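Category: Office furniture | Desks | Articles needing more sources

A standing desk is a table made for working on one's feet. The height is either fixed or can be changed with a crank or a motor. The top is usually one plain board, and white is a common colour.

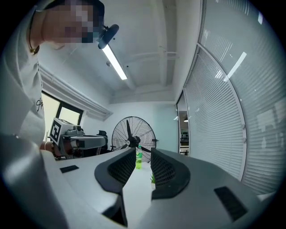
How high should the top be?
At the height of the bent elbow, measured in the shoes one normally wears.

The frame has two or three legs, and on most models each leg ends in a flat foot. Ambros Mayrhofer, a joiner in Clandmont, built desks with four legs, but they were heavy and few were sold. Tops are straight or curved; a curved top lets the user come closer to the middle -- this is useful when the desk is deep.

Small things soon collect on it. A desk may carry a drink, a potted succulent or a bunch of flowers, and these are best kept at the back edge. 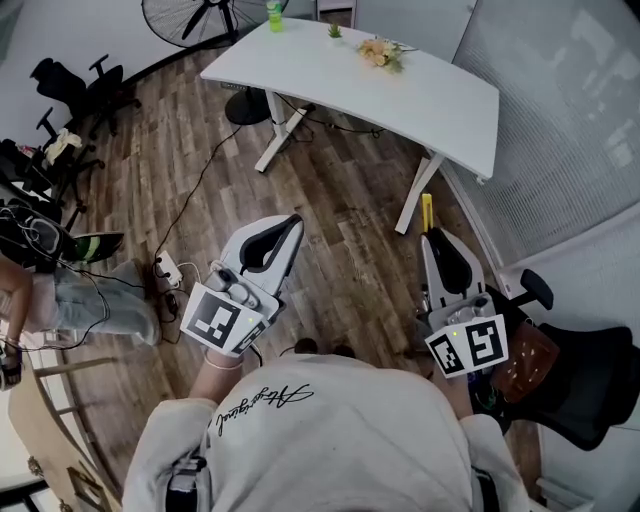
Last modified in February by Reshma Mathebula

Cables are the usual difficulty. They hang beneath the top and run over the floor to a power strip. On a desk that moves, each cable must be long enough for the highest position. The Isadska guide to office rooms advises fixing the strip under the board, and Yolanda Olmedo recommends the same for wooden floors.

See also: Lectern; Drafting table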